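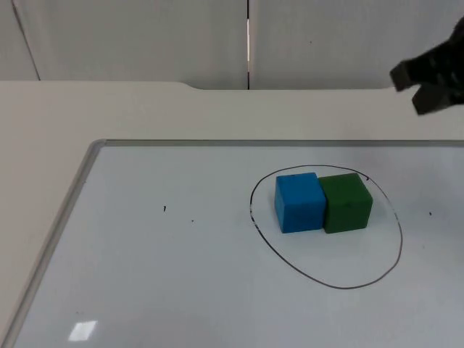
Pedarel 项目中期进展报告
提交：Tufa 基金，项目联系人 Ebise Tufa
编写：Plumville 实验室操作软件组
执笔：Tsion Birhane

一、先说这一阶段的大致情况

上次报告交出去的时候，Pedarel 还只能算几段互相看不顺眼的代码：感知一套坐标，规划一套坐标，控制那边又自己留了一份标定文件，谁也说不清以哪份为准。这一阶段我们把它们接成了一条完整的链路，从一句指令开始，到夹爪松开、手臂退回待机位结束，中间不需要人去改参数，也不需要重启任何进程。组里为这件事高兴了好几天，我写这份报告的时候还是挺高兴的。

任务本身没有变，还是申请书里写的“手绘区域内外的摆放”。白板平放在桌上，用记号笔随手画一个闭合的区域，系统要听懂“把绿的拿到圈外面”“两个都留在圈里，但是分开放”这一类要求，自己找到边界，自己决定放在哪里，然后执行。区域是人手画的，线有粗有细，形状也不规整，这正是我们选它的原因。现实里的边界大多是这个样子，而多数现成的摆放程序只认得规则的矩形和圆。

本阶段共完成 314 次带完整日志的执行，全部存入 Jikow（我们的记录与回放工具，第五节有单独说明）。下面按感知、规划、控制、工具四块来写，最后是问题和下一步安排。

二、感知：边界怎么找

这块由 Amna Rizvi 负责，也是这一阶段变化最大的部分。

旧版的做法很直接：阈值分割，取最大的闭合轮廓，拟合成椭圆。拟合出来很漂亮，可惜和板上画的常常对不上。手绘的线总有鼓出去的地方，拟合一抹平，鼓出去的那块就被算成了圈外。物体离边界远的时候无所谓，靠近边界时就会判错，而且错得很有把握，置信度高得吓人。

新版不再拟合。Amna 把笔迹先细化成骨架，再把骨架上的断口按方向和距离接起来，得到一条闭合折线，之后所有“在里面还是在外面”的判断都直接对这条折线做。麻烦主要出在三个地方：

一是被擦花或者描了两遍的线段。同一段会出现两条并行的骨架，早期版本会在两条之间来回跳，边界一帧一个样。现在遇到并行线段时，规划用靠内的那条，判定“圈外”时用靠外的那条，两条之间的窄带标成不确定，禁止把物体放进去。这个办法偏保守，但用起来很踏实。

二是起笔和收笔留下的小勾。画一圈回到起点，很难严丝合缝，总会多出一小截刺在外面。骨架化之后它会变成一根短枝，旧代码有时把它当成边界的延长线，一路接到别处去。现在短枝按长度剪掉，剪枝前后的骨架都写进日志，方便复查。

三是圈外的零散笔迹，短横、小点之类。Murray Hinds 最初建议每次开工前把白板擦干净，Amna 坚决不同意，她认为感知程序就该自己处理这些。事实证明留着它们很有价值，有一周我们三分之一的感知缺陷都是这些小点帮忙找出来的！现在的规则是：不参与闭合的笔迹一律忽略，但保留在调试图层里。

还有反光。白板表面有光泽，顶灯会在上面留下一块很亮的矩形。亮斑本身不难认，难的是它的边缘在某些曝光下会产生一圈灰边，看起来像一条浅浅的笔迹。我们试过调曝光，效果有限，最后还是在颜色和梯度两个通道上一起做判断，只有两边都认可的像素才算墨迹。白板的银色金属边框也照此处理，边框以外的区域直接屏蔽。

物体的检测相对简单。蓝、绿两种颜色在白底上对比明显，单独放置时几乎不会漏检。真正花时间的是两块紧挨着的情形：接缝处没有背景可用，旧版给出的两个外框会互相侵占，算出来的中心都往接缝方向偏，夹爪照着这个中心下去，两侧的余量就不对称。现在先按颜色分开，再各自用顶面的四条边去估姿态，前面的侧面只作校验用。顶面比正面亮一些，这个差别很稳定，用来区分两个面非常合适。

相对于上一阶段，从图像进来到给出边界和物体姿态，整条感知链路的耗时压到了 200 毫秒以内。对摆放任务来说这已经绰绰有余，我们暂时不打算再往下压。

三、规划：放在哪里才算“放好”

规划部分由 Beverley Waaka 和我一起做。

一开始我们把“放在圈里”理解成物体中心落在折线内部，很快就发现这和人的理解有出入。一个方块有一小角压在线上，问旁边的人算不算在里面，三个人能给三种答案。后来改成以物体的底面投影来判断：底面整个在折线以内叫“内”，整个在折线以外叫“外”，其余叫“压线”。“压线”作为合法的中间状态可以出现在搬运过程中，但不能作为最终状态，除非指令里明确这样要求。

定义清楚之后，候选位置的生成就顺了。Beverley 写了一个基于距离场的采样器：先把不确定窄带、其他物体的占位和夹爪张开后需要的空间全部扣掉，再从剩下的区域里按离边界的远近打分。说“放到中间”就偏向远离边界的点，说“靠边放”就反过来。这段代码不长，却是我个人最喜欢的一段，读起来像在读题目本身。

夹爪空间这一项值得多说几句。两块紧挨的时候，若从接缝的方向夹，手指没有地方可以下去；换成夹另外两个侧面，空间就有了。规划器现在会先枚举抓取方向，逐一检查手指下降路径上有没有邻近物体，再挑腕部转角最小的那个。如果所有方向都不行，就先插入一个“拨开”的动作，把其中一块推开一点再抓。拨开动作目前只允许在圈内空地足够时使用，推的方向也限制为远离边界的一侧。

双臂分工的部分也有了第一版。平台有 2 条手臂，规划器根据目标位置离哪边基座近来分配，另一条臂停在待机位，不进入工作区。分配逻辑相当朴素，遇到两边距离差不多的情形时会选上一次用过的那条，免得来回切换。真正意义上的双臂协同（一条扶住，一条去夹）放在下一阶段。 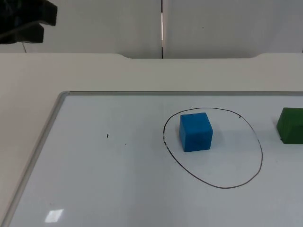

图 2 工作台一角：蓝色方块位于手绘椭圆内，绿色块在椭圆右侧；左上方为夹爪。

写指令解析时还碰到一个有意思的问题：“旁边”。“把绿的放到圈旁边”，多远算旁边？我们没有去争一个标准答案，改为在配置里给出一个范围，并让系统在执行前把选定的目标点画在界面上。操作员看一眼，觉得不对可以直接拖走。拖动后的点会作为反馈记录下来，以后可以用来调整这个范围。Ebise 在上次会上问过人的反馈如何进入系统，这就是目前的入口，虽然简陋，但每天都有人在用。

四、控制：最后那几厘米

控制由 Murray Hinds 负责。之前几次报告里控制都写得很短，这次我要替他多写一点。

旧流程是规划给一个目标位姿，手臂一口气走到，夹，抬，走，放。空中那一段没有什么可挑剔的，问题都出在贴近白板的最后一小段。白板搁在桌面上，并没有和桌子固定成一体，表面高度在不同位置略有差别，用同一个高度去放，有的地方轻轻一碰就到了，有的地方会顶着板面，方块松开时被带得转一个小角度。

Murray 把下降拆成了两段。前一段仍走位置控制，到预定高度后切到阻抗控制，慢慢往下找接触，接触力达到门限就停，然后松开手指，停顿一下再抬起。切换瞬间原先会抖一下，他查了很久，最后发现是两种模式各自维护了一份期望位姿，切换时没有对齐。改成共用一份之后抖动就消失了，代码还少了一大截。

还有退出动作。以前松开之后手臂直接斜着撤，有时手指内侧会蹭到方块，把刚放好的东西带歪。现在改为先张开到底，垂直抬升，过了方块顶面的高度再水平移走。看上去慢了一拍，但放下之后的位置偏差明显变小，我们觉得非常值。

此外，相机视野里若夹爪遮住了部分边界，感知会沿用遮挡前的折线，同时把被遮住的线段标为“旧数据”。控制层只有在手臂撤到待机位、边界重新完整可见之后，才允许写入最终判定。这条规则是 Amna 和 Murray 在白板前站着吵出来的，吵完两个人都很满意。

五、工具：Jikow 能做什么了

Jikow 原本只是一个把话题数据存盘的脚本，现在它已经是组里打开次数最多的程序。

每次执行都会存下原始图像、骨架、闭合折线、物体姿态、候选点打分、所选抓取方向、关节轨迹和接触力，时间戳统一。回放时可以在任意时刻停下，把当时的感知输入喂给新版本的代码，看新旧结果差在哪里。前面提到的 314 次执行，每次合并代码之前都会在夜里自动重跑一遍感知和规划，早上进门先看报表。重跑不涉及硬件，所以放心大胆地改代码成了可能，大家的提交频率一下子就上去了。

这一阶段新加的功能里，我想特别提一下“分歧视图”。它只列出新旧版本判定不同的记录，并排显示两条折线。绝大多数改动只会影响寥寥几条记录，点进去看几眼就知道是改好了还是改坏了。Beverley 说她现在审代码先开分歧视图，再看代码，我也是。

标定文件的问题也在这里一并解决。Jikow 为每次执行记录标定版本，感知、规划、控制启动时都向它取，取不到就拒绝启动。刚上线的那个星期四下午大家怨声载道，因为什么都启动不了，把各自藏着的旧文件清理干净之后就再没出过这类事故。

六、没做好的和没做完的

线条很细、颜色很淡时，骨架断口太多，接续算法会把不该接的地方接上。目前碰到这种情况系统会报“边界不可靠”并停下，不会硬猜。我们希望下一阶段能给出部分可用的结果。

物体只露出一部分在视野边缘时，姿态估计不可信。顶面的边看不全，算出来的朝向会偏，严重时连形状都判断不准。现在的处理是标记为“部分可见”，可以参与碰撞检查，不能作为抓取对象。圈外放置的目标点也因此增加了一条限制，不能选在视野边缘附近。这条限制眼下还是按底面中心算的，没有把物体自身的宽度算进去，需要改。

拨开动作还不够稳。有 3 次执行在推的过程中方块转了方向，后续抓取被迫重新规划。三次都自己恢复了，最终状态也正确，但动作看起来犹犹豫豫的。Beverley 怀疑是接触点偏离了侧面中心，正在核对日志里的接触力。

指令解析只支持短句。“先把蓝的挪开，再把绿的放到它原来的位置”这类带先后和指代的句子，现在要拆成两条输入。

文档欠账不少。感知部分的接口说明是齐的，控制部分只有 Murray 的笔记，新人看起来会很吃力。

七、下一阶段安排

感知方面，Amna 会先做淡色笔迹和部分可见物体，然后尝试同一块板上画两个区域的情形，包括相交的区域。相交之后“在里面”会变成好几种含义，规划那边的定义也要跟着扩。

规划方面，把拨开动作的接触点选择做扎实，把视野边缘的限制改成按底面投影计算，之后开始双臂协同的第一组试验。

控制方面，接触门限目前是手工设定的，Murray 想根据回放数据自动给出建议值。阻抗段的下降速度也还有提升余地。

工具方面，Jikow 的记录格式会冻结一个版本，写好说明后随代码一起交给基金方。Ebise 提过希望能在自己的电脑上看回放，这个版本出来之后就可以了，不需要安装我们的控制程序。

经费使用按计划进行，没有需要调整的科目。唯一想提前打个招呼的是夜间重跑占用的存储：原始图像保留得比预想中多，十月之前需要决定是扩容还是只保留关键帧。我们倾向于扩容，原始图像已经好几次帮我们找到了在骨架图上完全看不出来的问题。两种方案的明细由 Beverley 整理，随季度账目一并寄出。

如果基金方有人来 Plumville，欢迎带一支自己的记号笔，在板上随便画。我们很想看看别人画出来的圈是什么样子，画得越歪越好！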